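Notebook, shelf and cart task
Jun 13, 2019
Present: self, Itsuki Katayama. Donal Coughlan for the last part.

Carried on from the previous entry. Question still the same: can the arm clear a bench at the end of a shift, meaning pick up what has been left on it and put it where it lives, without someone standing next to it. Rogelio's people at Skilport want a yes or a no before they pay for a second arm. I don't think they will get either from this week's work, but we can at least say which parts of the chore are close.

Working in simulation only until the real gripper comes back from Yokoyama. Room model is the one Itsuki built, with the table, the shelving at the back and the red cart. Table height corrected from last time. It had been entered to the underside of the top, which explains why every place action ended with the object let go slightly inside the surface and then kicked out sideways. I had blamed the contact settings for that and changed three of them. All three now back to their old values.

Block of runs this morning: 547 grasps on the dark cube, start position varied over the far end of the table, rotation free. Gripper always comes in from straight above. Of the failures, nearly all belong to one group. When the cube is turned close to 45 degrees the planner takes either of two wrist angles, and it can change its mind between the hover point and the descent. The fingers then come down on a corner. In simulation the cube spins and the run is marked lost. On a real bench it would be a knocked-over mug.

Itsuki's fix is to hold the wrist angle fixed once the hover point is reached. Crude, but it costs nothing. Put in before lunch.
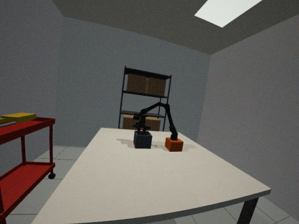

With the angle held, the corner strikes stopped. What remains is a smaller set where the cube is close in to the base and the elbow has to fold up high to let the gripper hang vertical. The arm gets there, slowly, and the last part of the descent is jerky. Joint 3 is near its limit the whole way down. Two options: refuse anything inside that radius and report it, or push the object outwards first and then pick it up. Takeshi Iwasaki will prefer the first. I would like to try the second, as a person does it without thinking when something is too near their stomach to lift neatly.

Cycle time. Hover, descend, close, lift: 7 seconds with the speed cap we would have to use near people. Add the carry and release and it is 15. Ryota timed himself on the same job with a block and a shelf last month and did not bother to write down the figure, which tells you how short it was. I don't regard speed as the problem. Nobody minds a slow dishwasher. A bench cleared by the arm overnight is still a cleared bench in the morning.

The problem is everything round the grasp. List as discussed with Itsuki:

Knowing what counts as rubbish. The cube is always to be moved. On a working bench half the things lying about are there on purpose. Flilska (the label reader Ryota has been writing) will say what an object is but has no view on whether someone is still using it. No progress and no plan.

Reach. From its present place on the table the base does not let the arm get to the shelves. The boxes there are collision bodies and nothing else for the moment. Any real tidying needs the base on a rail or on wheels, and then the calibration we did in May is worth very little.

Things which are not cubes. Tried a thin rod lying flat on the table, copied from the one on the cart. Out of 10 attempts it was lifted four times, and in two of those it was held so far from the middle that it swung. A flat box is worse with a top grasp, as the gripper does not open wide enough for the long side and the short side depends on which way round it lies. Cloth not attempted. The model has no cloth in it and I would not believe the result if it had.

Putting down. Consistently treated by all of us as the easy half. With the table height right it is fine on a bare surface. Next to another object it is poor, because the fingers need room to open and the planner only reserves space for the object itself. Itsuki to add the finger clearance to the place check.

Donal came in at four and asked for a sentence he could give to Rogelio. Offered: "It will reliably pick up a known block from a clear table." He said that was not a chore. Agreed. He then asked which household job is nearest to that, and we settled on putting children's building blocks back in a tub, with the floor raised to table height and the children elsewhere.

Some argument about whether the Pumura trial shows more than this. They had an arm loading trays for a full shift. But the trays were in a fixture and the parts came down a chute the same way up every time, so the hard part had been done by whoever designed the chute. Donal's view is that a customer will accept a chute. In a workshop, perhaps. I can't see one fitted in a kitchen.

To do:
- rerun the full block with the wrist angle held, same seeds, and compare
- log joint 3 margin on every descent
- push-then-pick, one afternoon, drop it if it isn't working by then
- finger clearance in the place check (Itsuki)
- ask Ryota for his timings, and if he has none, time him again
- ring Yokoyama about the gripper. They said July, and I want to know which end of July

Seeds and settings are saved in the usual folder under today's date. The old runs with the wrong table height are still in there too. Don't use them for anything.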